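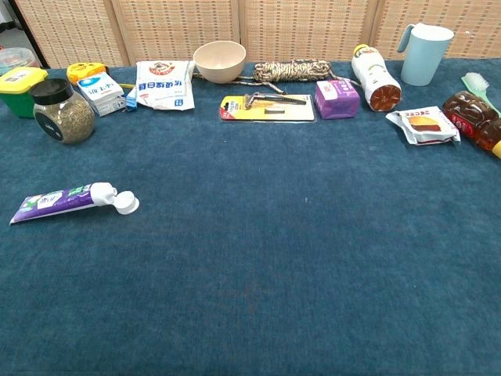 The placement planner in Brallico had a bad habit until August: it treated every object as an upright box. Footprint from the point cloud, height from the top percentile, done. That works for cartons and jars. It falls apart on a coil of rope, where the box reserves three times the cloth the rope needs and the loose end still sticks out of it.

I replaced the box with a small occupancy grid per object, 96 cells on a side, projected onto the table plane. Collision checks are now a bitmask AND against the table map. It is slower than comparing boxes, but the whole query still takes 7 ms on the old workstation, and the planner runs it at most 40 times per placement.

Two things broke right away.

The first was clear plastic. Depth drops out on blister packs, so the grid for a packaged razor came back with a hole in it, and the planner saw the hole as free space. Līga Ozoliņš suggested filling from the color mask whenever more than a set fraction of depth pixels is missing. I had been trying to repair the depth itself, and her version is ten lines. It's merged.

The second was open tubes. A toothpaste tube with its cap flipped back segments as one object or as two, depending on the viewpoint. If it comes back as two, the planner tries to find a separate spot for the cap. I now merge masks whose edges touch and whose heights agree within 2 mm. This will wrongly join flat packets lying against each other - I know, and there is an open ticket for it in Diltesix.

Justinas Zariņš asked why the grid isn't 3D. Memory was never the issue. The grasp module wants a 2D mask, and I didn't feel like rewriting that interface this month.

Next is the table map itself, which still goes stale if an object rolls after release. Bottles on their sides are the obvious test.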